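Clidholm Lending Library of Tools
Storeroom and Counter Assistant (part-time, permanent)
Location: Ruddock branch
Hours: 72 per month, including some evenings
Reports to: Teresa Veloso, branch manager
Apply by: September 21, 2018

Clidholm lends tools and household equipment to people who live or work in Ruddock and the neighboring town of Lovau. Members borrow drills, ladders, sewing machines, carpet cleaners, pressure washers, fruit presses, tile cutters and a good many other things that are expensive to buy and get used twice a year. We have 2,000 members and 2,864 items in the catalog.

The Ruddock branch needs an assistant to share the counter and look after the storeroom. The job is new. Until now the storeroom has been handled by whoever was on shift, and returned items have sometimes waited too long before going back on the shelf. We want one person to be responsible for that part of the work.

What the job involves

You will spend roughly half your time at the counter and half in the storeroom. The split changes with the season. In spring and early summer the counter is busy from opening to closing, mostly with garden equipment. Winter is slower, and that is when we do most of the cleaning, sorting and relabeling.

At the counter you will:

Check items out and in using Plito, our loan system.
Sign up new members and take their fees.
Show members how to use an item safely before it leaves the building. Training is given for every item that needs it.
Answer the phone and the branch email.
Take reservations and call members whose loans are overdue.

In the storeroom you will:

Inspect returned items against the card that goes with each one, and note missing or damaged parts.
Clean items that come back dirty. Carpet cleaners and garden tools make up most of this.
Put items back in their proper place and keep the shelf labels up to date.
Sort small parts, spare pieces and fittings into bins, and write up what is in each.
Set aside anything that needs repair and fill in a repair slip for the workshop.
Pack items going to Lovau and unpack items coming from there.

Repairs themselves are done by Lourenço Ramalho, who runs the workshop for both branches. You are not expected to fix anything beyond simple jobs such as changing a blade, a fuse or a vacuum bag. Electrical testing is also done in the workshop. No powered item goes back on the shelf without a current test sticker, and you will have the authority to refuse a loan if the sticker is out of date.
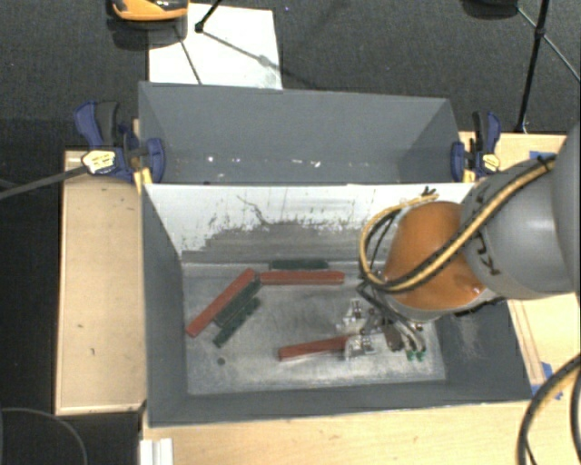 Gray bin with two compartments. Red and dark green pieces in the front one.

A large share of the work is routine. A pressure washer goes out with a hose, a lance, two nozzles and a wall adapter, and it needs to come back with all of them. If one nozzle is missing, the next member gets home and cannot use it. You will need to check the same kinds of things many times a week and still look properly each time.

The job is physical. You will be on your feet for most of a shift and will lift items of up to 40 pounds. Heavier items are moved on a cart or by two people. The storeroom has a freight elevator and a ramp to the loading door. If you have a health condition or disability that affects lifting, please apply anyway and tell us what would help. We have rearranged duties before and can do it again.

Who we are looking for

You must have:

Experience dealing with the public in person. A shop, a library desk, a café or a reception job all count.
Basic computer skills. You should be able to learn a booking system and write a clear email.
Careful habits with lists, labels and records.
The ability to work two evenings a week until 8:30 and one weekend shift in two.

It will help if you have:

Used hand tools or power tools, at home or at work.
Worked in a storeroom, warehouse or rental business.
A second language. Many of our members speak Portuguese, Romanian or Japanese at home.
A driver's license. The van run to Lovau is shared among staff who drive, but it is not a condition of the job.

You do not need a degree or a trade qualification. If you have been out of work for a while, or have only done unpaid work, describe what you did and treat it the same as any other experience.

Pay and conditions

Pay is hourly and follows the Clidholm staff scale, grade two. The current rates are in the information pack. The first three months are a trial period, with a short meeting at the end of each month to talk about how things are going. Overtime is rare and always paid. Work clothes, gloves and safety shoes are provided.

Paid vacation is earned from the first day. Both branches close between Christmas and New Year, and those days do not come out of your vacation allowance. Staff borrow for free, and there is a training fund of $285 per person per year that can be spent on any course connected with the job. Past uses include a first aid certificate, a sewing machine maintenance class and a sign language course.

The schedule is set four weeks ahead. Swaps between colleagues are fine as long as Teresa knows before the shift starts. There is free parking behind the Ruddock branch, a bike shed with a lock, and a bus stop across the street. The last bus to Lovau leaves after closing time on evening shifts.

The team

There are four of us at present. Teresa Veloso manages the branch and does the schedule. Misaki Ikeda works at the counter full-time and will train you on Plito and on the membership side. Lourenço Ramalho is in the workshop, with one day a week at Lovau. Oana Hodoroagă runs the Lovau branch and will be your contact for anything moving between the two buildings.

We eat lunch in the back kitchen when the counter allows. There is a staff meeting on the first working morning of each month, which is paid time and which we ask everyone to attend.

Your first weeks

In week one you will work alongside Misaki at the counter and spend one full day in the workshop. From week two you will start on returns, beginning with hand tools and moving on to powered equipment. By the end of the second month we would expect you to open and close the branch on your own. Nobody is left alone at the counter before they are ready.

There is also one larger project waiting. Some of the spare parts in the storeroom were never entered in the catalog, and some belong to items we no longer lend. We would like these gone through over the winter, with useful pieces listed and the rest recycled. You would plan this together with Lourenço and do it in the quiet hours.

How to apply

Send us a resume and a letter of no more than one page. In the letter, please tell us:

Why you want this job.
About a time you had to keep track of many things at once, and how you did it.
Which evenings you could work, and the earliest date you could start.

Applications can be handed in at the counter in Ruddock or Lovau, or sent by email through the contact page. Paper applications are treated the same as electronic ones. Please do not send original certificates. If you would like the information pack in large print, ask at either branch.

Everyone who applies will get a reply. Interviews will be held at the Ruddock branch in the last week of September. They take 45 minutes and include a short practical task in the storeroom: checking in a returned item from its card. You do not need to prepare for it. The interviewers will be Teresa Veloso and Hélder Loureiro, who handles personnel for Clidholm. We pay travel costs for interviews if you bring the ticket or a note of your mileage.

We will ask for two references from the person we choose, and only after the interview. Please do not include letters of reference with your application.

Questions about the work itself should go to Teresa, who is at the branch most afternoons. Questions about pay, contracts or work permits should go to Hélder. If you want to see the place before you apply, come by during opening hours and ask for a look at the storeroom. Visits have no effect on your application.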